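Droltlow twin-arm bench kit: a term with it at robotics club

Rating: 4 out of 5
Used for: after-school club, mixed ages, Friday sessions
Bought from: Calby, school account

Quick one as I've got marking to do. We run a robotics club after school, 12 kids, and for years it was buggies. Line-following buggies, sumo buggies, more buggies. Got the Droltlow in September because the Musterura schools challenge switched to two-arm household tasks and we either joined in or found something else to do. So, a term's use. Notes below, no particular order.

Setup first. Instructions are thin. Diagrams fine, words not. Took us two sessions to get it bolted together and a third to find out one cable was in the wrong way round (our fault, but the plugs all look the same so partly theirs). Once it's up it stays up. Haven't had to re-square anything.

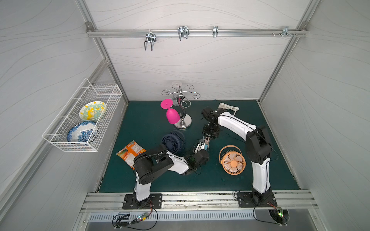 Programming is where the kit earns its money. You can do it in blocks or in proper code, and the kids swap between the two without much fuss. The younger ones record positions by hand and play them back, the older ones sneer at that and then do it anyway. Two arms at once is much harder than one arm twice, which the box doesn't tell you. They share the middle of the table and that's where all the arguments start. Reach over the snack bag with the left and you've still got to think about where the right one is coming down from. My lot ended up writing a "who goes first" rule and sticking it on the cupboard door. Best lesson of the term and I had nothing to do with it.

Grippers: good. Not strong. Fine on small light things, less happy with anything smooth. We put a bit of rubber tape on the fingertips after a fortnight and it helped a lot. Spare fingers should be in the box, they aren't, you have to order them.

Software crashed on us 4 or 5 times, always when somebody renamed a saved move while it was loaded. Just don't do that. Autosave would be nice. Calby say an update is comming.

The challenge tasks come from a card pack. Some dull, some very good. Plug tasks are the ones everyone wants to have a go at and the ones that eat the whole session. 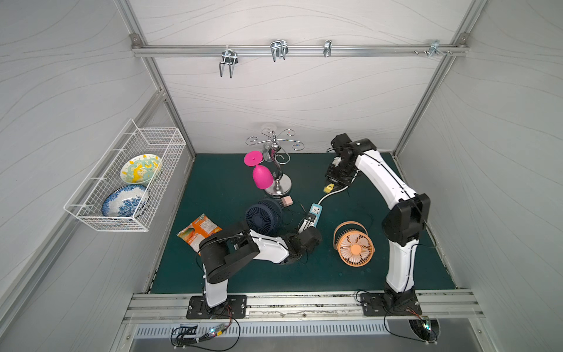

Power strip task: left gripper at the strip, right one on the yellow plug.

What I like about that one is it can't be bluffed. Kids who'd been getting by on close enough had to go back and measure. We gave each pair 90 seconds a run, then dropped the timer as it was only making them cross. Marks for tidy code instead. Much calmer room.

Compared with the Yoon single arm we borrowed last year: the Yoon is quieter, easier to store, better manual. But one arm. After a month they'd done everything with it. The Droltlow still has cards we haven't touched. 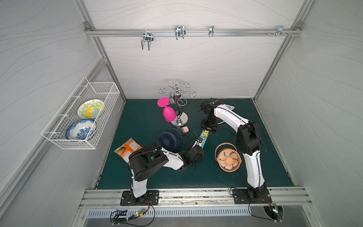 Price. Ours came to 1,000 pounds with the school discount, plus 129 for the card pack, which I think should be included frankly. That's a lot of cake sales. If you've only got a handful of kids I'd share one with another school, it doesn't need to be out every day.

Other bits:

Cable clips are rubbish. Replace them straight away with velcro ties.

Fans of the joints being loud, you're in luck. Don't run it next door to a choir practice.

Stop button works and is easy to find. Use it more than you think.

Helpline answered second time I rang, knew their stuff, sent a replacment lead free.

Not suitable for taking home or moving room to room. Takes two adults and a trolley. We've now got a corner of the tech room and it lives there.

Good: two arms, decent cards, tough, kids love it
Bad: manual, spare parts, price of the extras, crashes

Would I buy it again, yes, but I'd budget for the tape, the ties and the spare fingers from day one. We've got our first challenge heat next month and the plug run works when the older pair do it. Younger ones still on the first cards. Will update this after the heat if I remember.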